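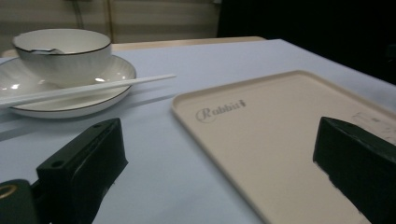 Table Clearing Assistance to Begin in the Deltora Dining Room

Beginning in October, the Deltora dining room will use an automated clearing station for part of the evening service. The station, supplied by Mivero, will lift bowls, saucers, spoons and chopsticks from used tables and place them on trays for return to the dish room. It has been in preparation at the Bralline training kitchen since spring, and the operations office has now approved it for a first period of 16 weeks.

The change affects the 41 employees who work in dining service, dish return and table setting. No position will be removed as a result of the first period, and scheduled hours will stay as posted. What will change is the order of tasks during the last part of the shift, and staff are asked to read the following notes before their next team meeting.

What the station will do

Clearing is the task most often named in the yearly workplace survey as a cause of sore wrists and shoulders. A server on a full evening may carry loaded trays to the dish room many times, often while guests at nearby tables are still waiting to order. The station will take over the loading of trays at tables that have been released by a server. It will not approach a table where guests are seated, and it will not pour, serve or carry hot food.

Chopsticks and spoons have taken the longest to prepare for. A pair of chopsticks left close together must be picked up as a pair, and a spoon standing in a bowl has to come out before bowls can be stacked. Members of the dining team showed these movements by hand at Bralline, using a hand-held gripper, on tables laid with the same kinds of pieces guests use. In all, 19 employees took part and recorded 575 table clearings. Their time was paid at the regular rate and counted as training hours.

What staff will do

A server will release each table by pressing the button on the service stand. Before doing so, the server should check for personal belongings, glasses and folded napkins that may cover small items. Glassware will continue to be cleared by hand. Tablecloths will also be changed by hand, as they are now.

Filled trays will wait at the side counter for a dish room employee, who will carry or cart them as the load requires. Trays should not be stacked on one another at the counter, even for a short time.

One employee on each evening shift will be assigned to oversee the station. The assignment will rotate, and it carries the same hourly supplement as the opening duty. Any employee may stop the station at any time – no approval is needed, and no written explanation will be requested afterward.

Training and questions

Training sessions will be held on Tuesday at 2:00 p.m. in the Navarro meeting room, and will be repeated for evening staff before service. Each session lasts one hour and includes practice in releasing a table, stopping the station and clearing a dropped item. Employees who cannot attend should ask their supervisor for another time.

Comments on the new arrangement may be left in the box beside the time clock or given to a shift supervisor. The operations office will review them every second week and will post its replies on the staff board. A decision on whether to continue will be made after the first period, and dining and dish room employees will be consulted before it is taken.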